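4.2 Where the bowl goes

The second round of interviews dealt with surfaces: tables, counters, the top of the refrigerator, and the ledge by the door that every household in the study used and not one household had a name for. We had expected people to talk about furniture. They talked about blame. Of the 734 diary entries collected in Givby, the largest share concerned an object left on a table by somebody else, and the writers were seldom in any doubt as to who that somebody was.

Jacquet's earlier work on shared kitchens proposed that a table has an owner at mealtimes and is public land the rest of the day. Our diaries support the second half of this. The first half did not survive contact with families who eat standing up. In 12 households the dining table had not been used for dining since the previous September, though all 12 went on calling it the dining table and several were offended by the question.

We coded each entry by object, location and tone. Tone gave us the most trouble. Two coders working separately agreed on "neutral" almost never, and the category was dropped after a long afternoon in which the sentence "There is a bowl on the table" was read aloud in 20 different voices. It now falls under "pointed." Readers who keep house with other people may wish to check this against their own experience.

Bowls deserve a word of their own. A plate left out is understood to be dirty and a glass is understood to be coming back into use, but a bowl is ambiguous. It may be holding a place for fruit. It may be decoration. One respondent in the Utau apartments described a bowl that had stayed put through a change of tenants, each party believing it belonged to the other – it was still there when the diaries ended, and had by then acquired keys. We call objects of this kind settled, and use the term for anything that three or more entries mention without proposing to move it (Figure 3).
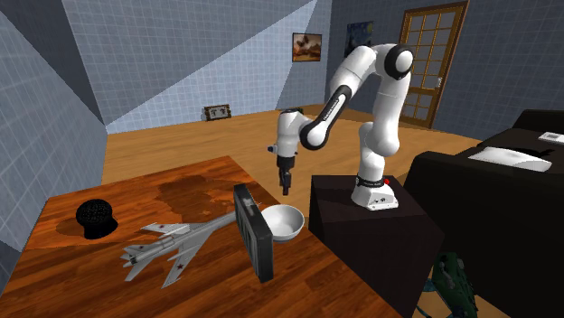

Page last modified in September, 4:20 p.m.
Figure 3. A white bowl and a table with a wood-grain top.

Settled objects behave differently from clutter in the diaries. Clutter is complained of, moved, and complained of again in its new location. A settled object is dusted around. When we asked respondents to list everything on their main table from memory, clutter was recalled in detail, often with dates, while settled objects were left out by the very people who had mentioned them in writing the same week. Rey has suggested that we were simply interviewing tired people. We accept this as a limitation.

The Collet households complicate the picture. There, a storage plan introduced under the Clellix project gave every shared object a labeled shelf, and for the first weeks the entries grew short and almost cheerful. Then the labels themselves began to appear as a subject. Some had been moved. One had been corrected for spelling, then corrected back. By the end of the period complaints about objects had fallen, complaints about labels had risen to meet them, and the tables were as full as ever, now partly with spare labels.

We do not conclude from this that storage plans fail. Most respondents wished to keep theirs, including the respondent who had eaten lunch on top of it. Section 4.3 turns to drawers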